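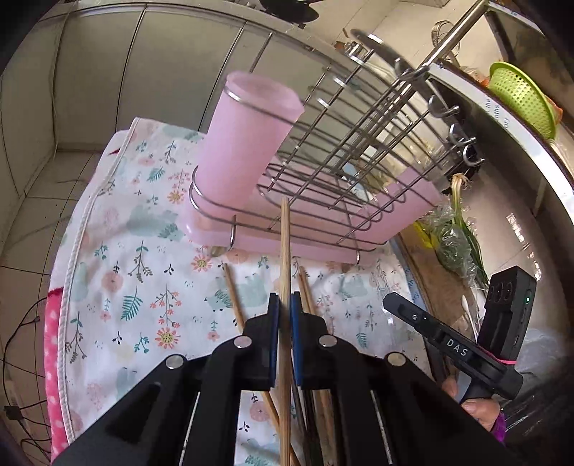
Según Thaweesak, los palillos de madera no deben guardarse tumbados en el cajón hasta que hayan perdido toda la humedad, y un escurridor de alambre resulta adecuado para ello siempre que queden de pie y separados entre sí. El resto de las indicaciones recibidas figura más adelante, después de la consulta original.

Escurrido y conservación de palillos de madera
Comunidad de Ayuda Doméstica Omisach – Sección Cocina y Menaje
Publicado el 8 de noviembre de 2025
2,316 visitas – 28 usuarios siguen este tema

Sheena Sutherland
Estimados miembros de la comunidad:
Me dirijo a ustedes para solicitar orientación sobre el secado de los palillos de madera de uso diario. En nuestro domicilio se lavan a mano después de cada comida y se dejan en el escurridor de acero inoxidable, junto con las espátulas. El escurridor se apoya en una bandeja de plástico y esta, a su vez, en una mesa con mantel. He advertido que varios palillos presentan el extremo inferior oscurecido y que uno de ellos desprende olor a humedad. Los adquirimos en diciembre y no han recibido otro tratamiento que agua y jabón neutro.
Desearía saber si conviene colocarlos con la punta hacia arriba o hacia abajo, si es admisible mezclarlos con otros utensilios y si los oscurecidos pueden recuperarse. Agradezco de antemano su atención.

Thaweesak
Estimada Sra. Sutherland:
La posición recomendada es vertical, con la punta hacia arriba. El extremo que toca los alimentos es el más fino y el que antes se deteriora si permanece en contacto con el agua acumulada en el fondo. Procede sacudirlos bien y pasarles un paño limpio antes de dejarlos en el escurridor.
En cuanto a la convivencia con otros utensilios, no existe inconveniente en compartir espacio con una espátula, a condición de que los mangos no queden pegados a la madera. Cuando el escurridor dispone de ganchos laterales, es preferible colgar en ellos las piezas que tengan orificio y reservar el hueco restante para los palillos.
Se ruega vaciar la bandeja inferior a diario – el agua estancada es el origen habitual del olor que usted describe – y levantar el mantel de vez en cuando para comprobar que la tela no esté mojada por debajo. Transcurridas 24 horas, los palillos pueden pasar al cajón.
Respecto de los que ya están oscuros, si la mancha es superficial cabe lijarla con grano fino, lavar y dejar secar de nuevo. Si el olor persiste, deben desecharse.

Mirnex
En mi casa van al lavavajillas y no ha pasado nada. También los hay de acero, que se secan enseguida.

Skevham
Buenas tardes:
Me permito discrepar de la respuesta anterior en lo relativo al lavavajillas. La madera sin barniz absorbe detergente y termina por abrirse. Suscribo, en cambio, lo expuesto por Thaweesak, con una salvedad: los vasos portacubiertos cerrados, sin orificios en la base, no son aptos para este fin aunque se coloquen dentro del escurridor. Tampoco aconsejo aplicar aceite de oliva, pues se enrancia; el aceite mineral de uso alimentario ofrece mejor resultado y basta una capa muy ligera.

Sheena Sutherland
Agradezco las respuestas. He retirado dos palillos y lijaré los demás. Queda pendiente encontrar un paño que no suelte pelusa, cuestión que plantearé en la sección correspondiente.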